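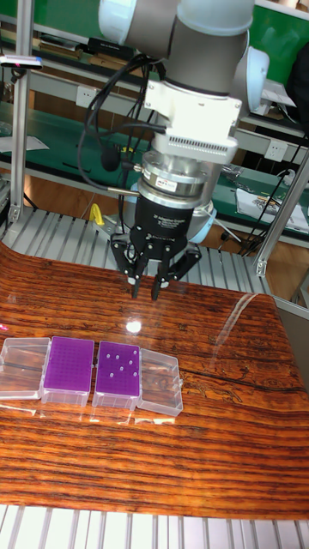
사진 제공: 스리통(Srithong) 공동실험실

보라색 랙과 투명 상자의 보관 및 재사용 기준에 관하여 문의드립니다
분류: 실험실 비품 · 정리 및 보관
조회 722

러블리 사몬테 (Lovely Samonte)
2020년 5월 10일 일요일 등록

안녕하십니까. 당 실험실에서는 구멍이 촘촘한 보라색 판을 투명한 받침 상자에 끼워 쓰는 랙을 사용하고 있습니다. 작업대에는 비어 있는 투명 상자와 랙을 한 줄로 놓아두고 있으며, 작업대 표면에는 나뭇결무늬의 광택 있는 덮개가 씌워져 있습니다.

최근 비품 점검 과정에서 다음 사항에 대한 내부 기준이 없다는 점이 확인되어 의견을 구하고자 합니다.

첫째, 내용물이 모두 소진된 랙과 일부만 남은 랙을 같은 줄에 두어도 무방한지 여부입니다. 현재는 담당자마다 배치가 달라 교대 시 혼선이 있습니다.
둘째, 보라색 판을 뺀 투명 상자를 폐기하지 않고 다른 용도로 전용하는 사례가 있는지 궁금합니다. 보관실에 이미 268개가 쌓여 있습니다.
셋째, 덮개 표면에 나뭇결을 가로지르는 검고 긴 선이 있습니다. 무늬인지 갈라진 것인지 육안으로 판단하기 어려운데, 교체 대상으로 보아야 하는지요.

7월에 예정된 정기 점검 이전에 기준을 문서로 확정하고자 하오니 참고가 될 만한 운영 사례를 알려 주시면 감사하겠습니다.

위차이 분낙 (Wichai Bunnag)
채택된 답변

문의하신 내용에 대하여 당 기관의 운영 기준을 안내드립니다.

배치에 관해서는 빈 상자, 일부 사용한 랙, 미사용 랙의 순으로 왼쪽에서 오른쪽으로 두도록 정하고 있습니다. 순서 자체는 기관 사정에 따라 달리 정하셔도 됩니다. 다만 정한 순서를 작업대 옆에 게시하고, 변경 시에는 게시물을 먼저 고친 뒤 배치를 바꾸시기를 권고드립니다. 당 기관은 종전에 이 절차를 거꾸로 진행하여 두 조가 서로 다른 순서로 근무한 일이 있었습니다. 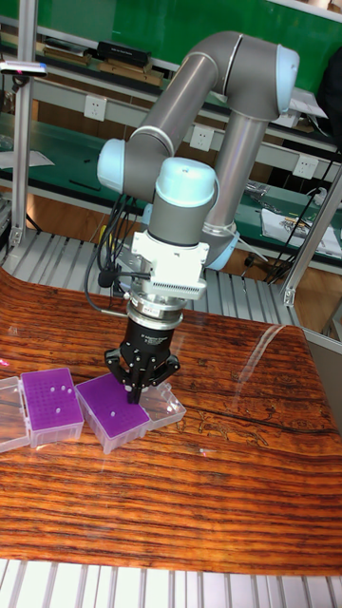
일부만 남은 랙은 뚜껑을 덮어 별도 칸에 보관하되, 남은 것을 다른 랙으로 옮겨 채우는 행위는 금하고 있습니다. 옮기는 과정에서 손이 닿을 우려가 있고 로트 번호의 추적도 불가능해집니다. 구멍 여기저기에 몇 개씩 흩어져 남은 경우에도 그대로 두고, 개봉일을 적은 라벨을 받침 옆면에 부착합니다. 라벨은 프라바리(Pravari) 제품을 사용하고 있으나 떼어 낼 때 자국이 남지 않는 것이면 어느 것이든 지장이 없습니다.

랙이 줄에서 비스듬히 놓이는 문제도 함께 점검하시기 바랍니다. 당 기관에서는 받침 모서리에 맞추어 작업대에 얇은 표시 테이프를 붙였으며, 한 줄에 놓는 수량도 제한하였습니다.

투명 상자의 전용은 허용하고 있습니다. 세척 후 완전히 건조한 것에 한하며, 라벨지, 펜, 마개류와 같이 청정도를 요하지 않는 물품만 담습니다. 보관 상한은 실험실당 40개이고 초과분은 재질 표시를 확인하여 분리 배출합니다. 귀 실험실의 268개는 다소 많은 수량으로 사료됩니다.

호텍스 고객지원 (Hotex)

안녕하십니까, 호텍스입니다. 작업대 덮개와 관련하여 답변드립니다. 해당 선을 손톱으로 가볍게 가로질러 보아 걸림이 느껴지면 갈라진 것으로, 걸림이 없으면 인쇄된 무늬로 판단하시면 됩니다. 갈라진 경우에는 액체가 스며들 수 있으므로 교체를 권장합니다. 광택 덮개는 조명 반사로 인하여 얼룩이 잘 보이지 않으니 닦으신 후에는 비스듬한 방향에서 재확인하여 주십시오. 앞쪽 모서리로 늘어지는 부분의 아래쪽도 청소 범위에 포함하시기 바랍니다.

데르콜로 비품계 (Derkolo)

저희는 빈 상자를 전량 폐기합니다. 규정이 그렇습니다.

러블리 사몬테 (Lovely Samonte)
작성자 댓글

상세한 답변에 감사드립니다. 손톱으로 확인한 결과 걸림이 없어 덮개는 계속 사용하기로 하였습니다. 투명 상자는 우선 16개를 세척하여 문구류 보관에 배정하였으며, 보관 상한은 내부 협의 중입니다. 한 가지 추가로 여쭙습니다. 개봉일 라벨에 담당자 성명도 병기하시는지요.

위차이 분낙 (Wichai Bunnag)

성명 대신 조 번호를 기재하고 있습니다. 양식이 필요하시면 쪽지로 요청하여 주시기 바랍니다.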